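Clanduvdale pupils get their hill back
09/01/2018

The grass hill behind Clanduvdale Elementary reopened to children on the first day of term, 42 weeks after it was fenced off for being, in the words of the original notice, "uneven." It is still uneven. The school has now decided that this is what a hill is for.

The change comes with a new recess plan written by Thoa Trình, who teaches third grade and has spent two winters asking why 60 children were sharing one painted hopscotch grid. Under the plan, recess runs longer by ten minutes, rain boots live on a rack by the back door, and rolling downhill is allowed – sideways only, one roller at a time, a rule the second graders have already asked to have put in writing.

Parents raised $2,082 for the work at the Mallet Street bake sale. Most of it went on boots, and the rest on a load of logs from Follusetti, the lumber yard, which delivered them to the wrong gate. They have stayed there. The children like them at the wrong gate, and it is now called Log Gate.

Not everyone is thrilled. One father wrote in to say that his daughter came home with mud in both ears.

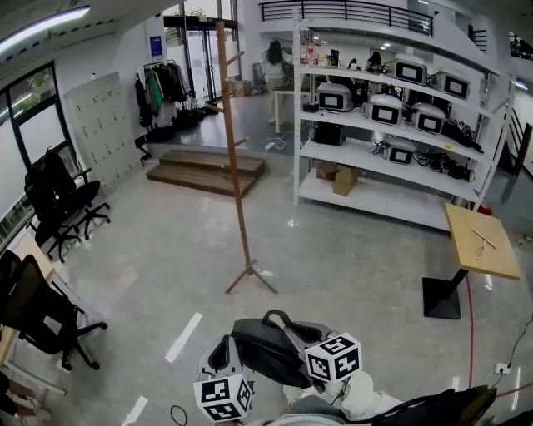

When can younger children use the hill? Kindergarten gets its turn in March, once the smaller boots arrive.

Until then they have the hopscotch grid to themselves, and early reports say they are using it as a parking lot.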